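4.2 Clutter, clearing and the worktop as storage

Much of the advice literature on small kitchens rests on one claim: that a clear worktop leads people to cook more. The claim is repeated so often that it is hard to find where it began. Ndlovu and Mokgethi trace it to trade leaflets and household magazines, and find no study behind any of them. The Trindale guide to kitchen planning goes further and sets a target, asking that 80 per cent of the worktop be left bare between meals. No source is given for the figure. We treat it as a statement of taste.

Our own material gives the claim little support. The households that took part in the Msimang study kept a cooking diary for 13 weeks from September and let us visit their kitchens twice. Those who kept little on the worktop did not report more cooked meals than those who kept a good deal there. Several of the barest worktops belonged to people who told us they seldom cooked at all, and one might as easily argue that the worktop was bare for that reason. We do not argue it, as the diaries cannot settle the matter either way, and a diary is in any case a poor witness to what people eat when they are tired.

We are also doubtful about the word 'clutter' itself. In the coding scheme we took over from Fitzgerald, any item standing on the worktop and not in use at the time of the visit counts as clutter. On this rule a toaster is clutter for all but a few minutes of the day, and so is a chopping board. The rule is easy to apply – two coders will nearly always agree – but agreement between coders tells us only that the rule is simple. It does not tell us that the rule picks out anything the people in the kitchen would recognise. When Ndlovu read the list of coded items back to householders, many objected to it, some of them sharply.
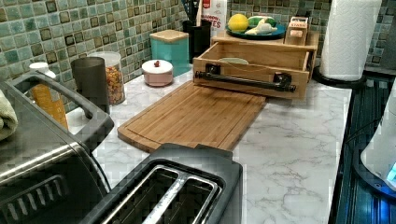

Figure 3. Worktop with toaster, cutting board and storage containers.

The objections were mostly about where things ought to live. A cutting board that lies flat on the worktop takes up a good deal of room, and by Fitzgerald's rule it is the worst offender in Figure 3. Yet it is also the surface on which the work is done, and putting it away would free a space that would then be needed for the board. The same circular reasoning affects toasters and other heavy appliances. Lifting them in and out of a cupboard is a daily cost, and the planning guides leave it out of their sums altogether.

Canisters and jars are a harder case. The usual defence is that food kept in sight gets eaten before it goes stale. Ahonen reports this as a finding, but her evidence is a single question put to 500 shoppers, who were asked what they believed they did. We would want to see what was thrown away. A clear jar at least shows its contents, as the one in Figure 3 does; a ceramic pot with a lid shows nothing, and whatever case there is for keeping it out must rest on looks or on habit. We see nothing wrong with either, but neither should be written up as a saving.

We are least persuaded by the open boxes and trays sold as organisers. The Groker catalogue calls them 'space makers', and in a narrow sense an object placed in a box is tidier than the same object placed beside it. The box still has a footprint of its own. In the interviews, householders often spoke of such boxes as having solved a problem, then went on to describe things going into them and staying there. Moodley takes the first remark at face value. We give more weight to the second, while granting that we had our doubts before we began and may have heard what we were listening for.

What can be said with some confidence is modest. People put within reach the things they use often, along with some things they do not, and the mixture differs a great deal from one home to the next. A count of items on the worktop cannot tell the two groups apart. In Section 4.3 we therefore drop the count and turn to the order in which things were moved when householders prepared a meal, though this brings problems of its own – chiefly that people being watched tend to tidy up first.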